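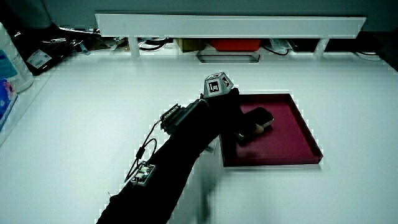

Hand-held unit, cable side. Phone-shaped test piece in the jaws, over the red tray.

Notebook, bench 2, Plitarside cell
October 5, 2025

Cable and marker check on the hand-held gripper, plus a pass with the glove. Vasco Pinheiro reported marker dropouts on the gripper after session 454. The Bukell logger had 1,367 frames without a pose in one session. Limit in our setup sheet is 1,269. Not far over, but it has crept up since March.

First suspect was the cable between the forearm board and the housing. It needs a free loop on the outside of the sleeve. Too tight and it pulls on the header when the wrist turns; too long and it swings up in front of the marker block. Reseated both ends, wiggled each connector by hand with the logger running. No resets on the board side. Header pins straight.

Sleeve cloth had crept forward toward the block. Pulled it back and taped the hem on the inside. Heat sink fins brushed out.

Then the glove. Same procedure: strap the wrist module first, then the lower module, then plug in the cable, then move the hand over the tray and check that the marker cube reads with the palm down. Reach to the near rim and hold.

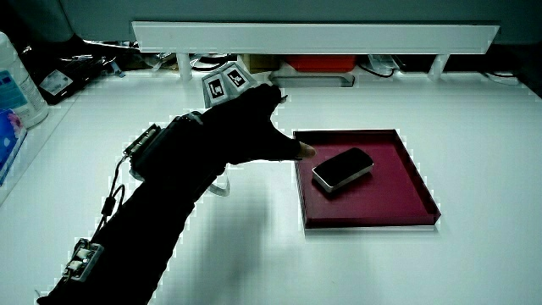
Touch-off on the tray

Tray position is not to be changed between the glove pass and the gripper pass. Took the test piece out, then brought the gripper down until the fingertip touched the tray. Logged height at contact, lifted, repeated. Fanda script wants the contact held for 3,000 ms or it throws the sample away. I let go early twice and had to redo those.

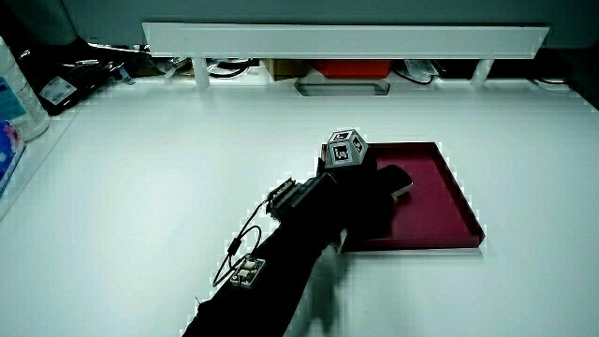 Touch-off with fingertip on the tray. Cable loop hangs out to the left, clear of the cube.

Contact heights agree with the last sheet. The finger pads can stay on. Bech pads are on order anyway and go in the drawer when they come.

Open question is the rim. The floor of the tray gives a clean contact, but Vasco's dropouts were mostly near the edges.

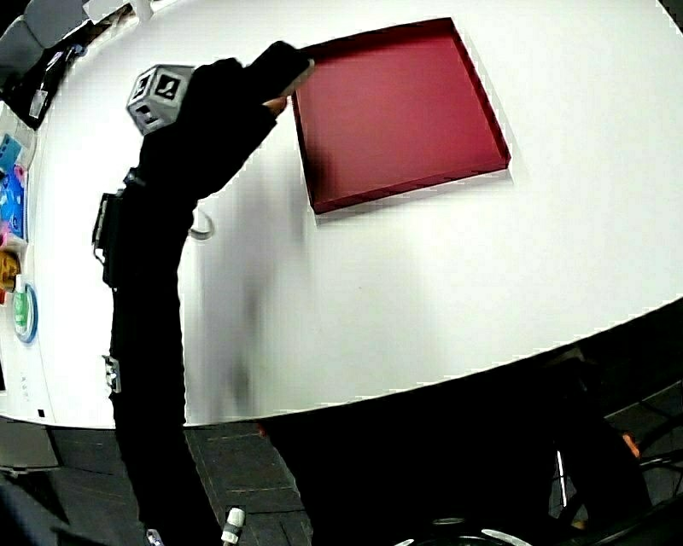 Calibration file was rebuilt after the touch-off and saved under the next number, old one kept. Reran the edge sequence from the second view with the new file. With the fingertips against the upper-left rim, the cube sits just left of the head, and that pose is now the one to use for the edge check. Keep the lower shaft still while holding it; samples with blur down there get rejected by the script.

To do:
- full session with the new file, compare missing frames against 1,269
- second strap for the lower module
- Vasco to check the cube mount screws for play
- write the cable loop length into the setup sheet, measured with the arm extended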